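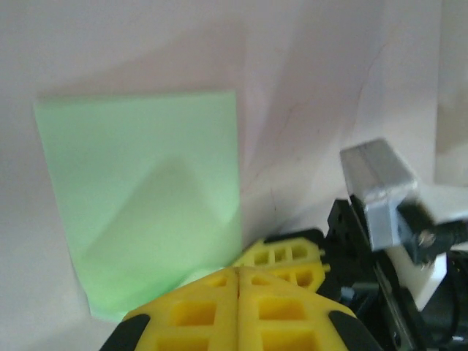
Notes on the Wrist Camera and the Grasp Planner
2019-03-31

The purpose of this entry is to record the changes made to the grasp planning software during March, and to set out the reasons for them while they are still fresh. Readers who follow this site for the hardware entries may wish to skip to the last section.

The planner, which we call Povlow, receives a color image from the wrist camera and returns a ranked list of grasp poses. Until this month it treated every pixel as a possible part of the workpiece. The fingers are bright yellow and occupy a fixed region at the bottom of the view, and they were regularly proposed as the best object to pick up. Smaranda Căpraru had reported this fault twice before I gave it proper attention.

The first remedy was a color threshold. It performed well on the gray bench and poorly against the green sheet, whose lower portion is a strong lime that drifts toward yellow under our lamps. The fingers also cast a soft shadow onto the sheet, and the edge detector accepted the peak of that shadow as a corner. Widening the threshold removed the sheet along with the fingers.

The present version uses a mask drawn from the gripper model. At each frame the software reads the finger opening from the controller, projects the model into the camera view, and discards every pixel inside the outline. The lattice openings in the fingers are masked as well. It is possible in principle to see the background through them, but the fragments confused the segmentation and added nothing of use.

Timing required more work than the mask itself. The joint readings and the images carry separate clocks, and the offset between them was 40 milliseconds. When the fingers moved, the mask trailed behind them and left a thin yellow border. Florin Zamfir wrote a small buffer that matches each image to the nearest joint reading, and the border has not returned in the logs I have reviewed.

The regression set now holds 1860 images. Of these, 6 still produce a false grasp, all on the shadow edge. Lụa Đỗ has proposed comparing 2 successive frames and rejecting any edge that travels with the gripper. I consider this sound and intend to try it next.

For those who maintain their own copy, the mask margin is now set in the configuration file, and the old threshold setting is ignored without warning. Please remove it.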